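Ticket: Shelf labels missing or printed twice after the overnight price run
Site: Plitwood, Oretstead store
Component: Skimeck print queue / label print host
Priority: Medium
Reported by: Oretstead store office
Assigned to: Jolene Ellery
Status: Resolved, monitoring

Summary

The overnight price run sends changed prices to Skimeck, which builds the shelf labels and hands them to the print host in the back office. The host feeds 2 Damasceno label printers. Starting in April the store found gaps in the morning stack. Some labels were never printed, and others came out twice, usually with the same price on both. Skimeck showed the whole run as sent. The host showed no failed jobs. 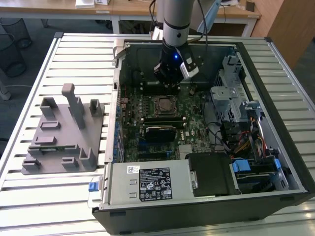
Last updated Thursday, 4:40 PM by Jolene Ellery

Environment

Price file: produced centrally, picked up by Skimeck at the close of the price run
Queue: Skimeck print queue, standard configuration except as noted below
Print host: Dell desktop, wired network, runs the Skimeck print agent and nothing else
Printers: Damasceno thermal label printers, wired, fixed addresses, both on the same stock
Typical run: almost 800 labels on a heavy night, far fewer on most others

Initial report, as received

"Labels are short again. Dairy and frozen came out fine, pet food did not come out at all, and we have doubles for the baking aisle. Reprinting from the screen works every time. Please do not tell us to restart the printers, we do that already."

Troubleshooting log

Entry. Asked the store for the short stack and the double stack to be kept separate and not thrown out. Compared the label numbers against the sent list in Skimeck. Missing labels are in continuous blocks. Doubles are also in continuous blocks, and each block of doubles sits directly after a missing block in send order. The pattern does not fit a media or ribbon problem, which would drop single labels or smear them. Restarting the printers ruled out as a remedy, as the store said.

Entry. Checked the price file for the affected mornings. All the missing items are present, once each, with the right price. No duplicates in the file. Upstream cleared.

Entry. Checked the printer counters. Both counters agree with the number of labels physically in the stacks, doubles included. The printers printed everything they were given. Problem is between Skimeck marking a job as sent and the agent handing it to the printer.

Entry. Swapped the network cables for both printers and moved the host to another switch port. No change the next morning. Left the new cables in place.

Entry. Turned agent logging up to full. The default level records only failures, and by its own definition the agent was not failing. Warned the store that the log will grow quickly and that it has to be turned back down when this is closed.

Entry. First useful log. During the run the agent writes "stale, discarded" against each job in the missing block. A discarded job is reported to Skimeck as complete. I consider that a defect and have raised it with Skimeck support separately. For the doubles, the agent writes "no acknowledgment, resubmitted," although the printer's own log shows the first copy printed normally.

Entry. Read the agent documentation for "stale." Each job carries the time it was created on the Skimeck side. The agent compares that with the local clock on the host and throws out anything older than 300 seconds. The purpose is to stop a store from receiving yesterday's labels after an outage. The same clock is used for the acknowledgment timer. If the host clock jumps forward while a job is waiting, the agent decides the acknowledgment is overdue and sends the job again.

Entry. Compared the host clock with Skimeck during the day. Correct to the second. Compared again right after a run. Correct again. Nearly closed this line of inquiry at that point.

Entry. Store reported the host had been slow to start that morning, so hardware was looked at before going further. Memory test passed. Disk test passed. Board battery replaced as a precaution; the voltage on the old one was low but inside the limit. Processor out and back in, then a full load test, passed. No hardware fault found. The slow start was the operating system applying an update and has not come back.
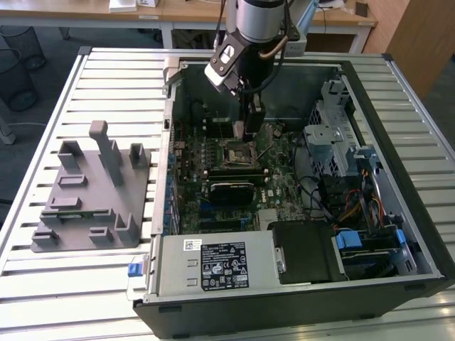

Dell desktop board, CPU socket empty.

Entry. Short run overnight, all labels printed, no doubles. Did not treat this as a fix. Light nights had never shown the problem, and the hardware work gave no reason to expect a change.

Entry. Heavy run, problem back. Missing block and double block in the same arrangement as before. Hardware work therefore unrelated.

Entry. Wrote a small script on the host to record the local clock against a monotonic counter throughout the run. The result was clear on the first night it was left running. The clock is right when the run begins. Partway through it steps forward by several minutes, stays wrong for a while, then steps back. By the time anybody checks by hand it is correct. A light run finishes before the first step, which accounts for the good nights.

Entry. Looked at the time service configuration on the host. Two sources listed. The first is the store router. The second is an address that does not appear in our current network documents. It answers time requests and its time is wrong. The host polls both and normally prefers the router. When the router is slow to answer it falls back to the other source and takes its time without question.

Entry. Traced the unknown address. It belongs to the old door-access controller, which was left powered when the new system went in. It still serves time on the network and has had nothing to synchronize with since the old access server was removed. It had been drifting ever since. The entry on the host was copied across from the previous print host's configuration when that machine was replaced.

Entry. Checked why the router is slow at that hour. The store backup starts while the price run is still going on heavy nights and fills the link. The router gives time requests a low priority and drops some of them. The backup schedule was moved in April at the request of another department. That matches the first reports.

Root cause

The print host had a second time source that was no longer reliable. Under load from the rescheduled backup, the host lost contact with the router's time service and accepted the bad time. The forward step made waiting jobs look stale, so the agent discarded them and reported them complete. The job already in progress, and those queued immediately behind it, looked unacknowledged and were sent again.

Changes made

Removed the old controller's address from the host's time configuration. Replaced it with the central time server, so there are still 2 sources, both maintained.
Set the time service to correct by slewing after startup. It no longer steps the clock while the agent is running.
Asked for the backup to be moved back to its earlier slot. Approved, done.
Old door-access controller powered off and labeled for removal. Facilities has confirmed nothing depends on it.
Left the stale limit at its default. Raising it would have hidden the missing labels and made it easier for old ones to get through after an outage.

Verification

Three heavy runs since the change, counted against the sent list by the store office. No missing labels, no doubles. The clock script shows no steps. On one of these nights I had the backup run at the later time on purpose. The router dropped time requests as before, the host moved to the central server, and the run completed normally.

Questions from the store

Can we keep reprinting from the screen if we find a gap? Yes. A reprint is created with a new time and goes straight through, so it was never affected. Please note the aisle and add it to this ticket if you have to do it.

Do the older double labels need to be pulled? Where both copies show the same price, no. If one item had its price changed again the next day, check that the shelf has the later label.

Was it the label stock? No.

Notes for other sites

Any site that had its print host replaced by copying the old configuration should check the time sources before anything else. On the host, list the sources, then look up each address. An address that answers is not enough — the old controller answered every time. Compare what it says against a source you trust.

Do not rely on the "complete" status in Skimeck when chasing missing labels. Until the reporting defect is corrected, the printer counters are the only figures on the print side that reflect paper. Full agent logging is needed to see a discard.

A clock that is right in the daytime proves very little if the fault happens at night. Record it through the run.

Open items

Skimeck support has acknowledged the discard status defect. No fix version given. Their suggested workaround is a nightly report of discarded jobs, which needs full logging to be left on, and the host does not have the disk space for that over a long period. Declined for now.

Agent logging turned back down on the host. Old log files archived and removed.

Clock script left running until the ticket is closed. It writes one line a minute and can be stopped by disabling its scheduled task.

Network documents still need the door-access controller struck off and the central time server added under the Oretstead entry. With Jolene Ellery.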